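Search this site Type and hit enter

Can a machine empty my dishwasher yet?

Monday, March 9, 2026

My neighbor Wilma Van Damme asked me last week when she would be able to buy something that puts her laundry away. She is 81, she has bad shoulders, and she asked it the way you'd ask when the peaches come in. I gave her a long answer over the fence (all my answers are long, sorry Wilma) and I've been thinking about it ever since, so you get the even longer one.

I worked in a parts warehouse for most of my adult life, and I still tend to look at housework as a kind of picking job. You reach into a pile, you get hold of one thing, you turn it the right way up and you put it where it goes. Emptying the dishwasher is that. Sorting socks is that, with worse parts. Picking up after grandchildren is that on your knees. If a machine could do the reaching and the getting hold of, I always figured the rest would follow pretty quickly.

Well, the reaching part is lovely now. Those big arms will go to the same spot all day long without a sigh. Getting hold of one thing out of a jumble is where my patience runs out, and I say that as somebody who really wants this to work! Take a few plain bars in a metal bin, a couple of colors, straight edges, nothing soft or breakable among them. You or I would have one in our hand before we'd finished our sentence. For an arm it's a whole string of decisions: which bar is lying free, which one is half under something else, which one is shoved up in a corner where the fingers won't fit beside it.

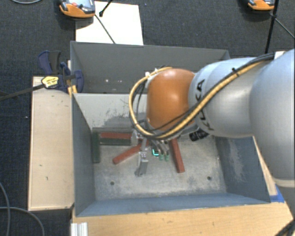 Corners are the worst

Look at the far left corner of that bin, with a red bar and two green ones all keeping each other company. I used to hate corners too. At Boersma we had 57 bins on my aisle and I swear the last part in every one of them had crawled up against the wall to spite me. What you do with your hand, without thinking, is flick the thing away from the side with a fingernail and then grab it. There is a surprising amount of knowledge in a fingernail.

And then there's the size of the helper. That's a KUKA arm, a big orange and silver one with cables as thick as a garden hose looped around its wrist, and it looks enormous next to what it's reaching for. I'm fond of it, I can't help it, but I have measured the gap between my sink and my kitchen table and I would have to move out.

So what about the house?

My old shift partner Jozef Wouters thinks we'll have something in the kitchen before either of us needs a hip done. He's an optimist – he also bought a boat. My own guess is that shops and warehouses will get the good of it first. There the bins are all the same size, the floor is flat, and somebody can decide that a part always comes in the same shape. My silverware drawer holds three generations of forks and one avocado thing I can't identify.

I do think the gap is closing, though. When I started, a machine that picked had to have every part lined up for it like kids waiting for the bus, and if one part lay crooked the line stopped and Lieven Kuipers came over with his broom handle. Letting things lie any old way in a bin and asking the arm to sort it out was something we laughed about at lunch.

For Wilma, I said to give it a while yet, and that in the meantime I'd come by on Thursdays and do the high shelf. She said Thursdays were no good because of her hair. We settled on Friday.

Next time I want to write about folding, and the fitted sheet in particular, which I can't do either.

14 comments 57 shares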